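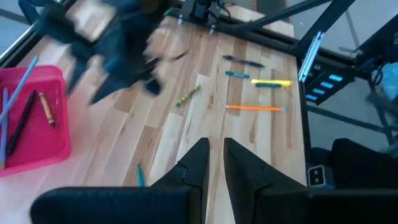
Workshop notes > Finishes > Bench tops

Last updated 30/11/2024

Oil trial, second round

Picked up the trial again after leaving it since August. Question is the same: which of the two oils do we use on the maple and beech offcuts before they go out as cutting boards. Tundis is the thin one in the tin, Brener is the hardwax in the jar. Mabli Rowlands wants a decision before the next batch gets glued up.

Cut eight test pieces from the same beech plank. Sanded all of them to 180, wiped with a damp cloth, left overnight, then 240 by hand. The grain came up more than I expected on two of them. Those had been nearest the radiator. Sanded those two again and marked the backs with an R.

Tundis: wiped on with a lint-free rag, left 20 minutes, wiped off. Second coat next morning, third the day after. Goes on easily. End grain drank all three coats and still looked dull. Smell gone by the second day.

Brener: very small amount on a white pad, worked in circles. First go I put on far too much and it stayed tacky for two days, so piece 5 doesn't count. Redid it on piece 8. Two thin coats, buffed between. Surface feels closed and a bit waxy. Slight yellowing next to the bare offcut, which Essam Naciri says he likes and I don't.

Water test: a wet glass left on each for an hour. Faint ring on the Tundis pieces, went away once dry. No ring on Brener. Coffee left a mark on both. It sanded out of the Tundis with a few strokes of 320 and a dab of oil hid the repair. On Brener the repaired patch shows as a matte spot and needs the whole face done again.

Rub test on the Gwynne machine, using the gray pad:
Piece 2 (Tundis): dull at 1,000 strokes
Piece 3 (Tundis): stopped at 892, belt came off. Not rerun.
Piece 6 (Brener): no change at 1,000, slightly dull at 2,000
Piece 8 (Brener): same as 6

Leaning to Tundis for boards, as people will need to touch them up at home. Brener for the shelf order, where there is more wear and less water. Mabli to confirm.

To do:
- rerun piece 3 with a new belt
- try a fourth coat of Tundis on end grain only
- order more white pads
- oily rags go flat on the rail outside, NOT in the bin. Found two balled up again.
- Essam has the 320 sheets, get them back

Contact the workshop | © Cluster Workshop | Back to top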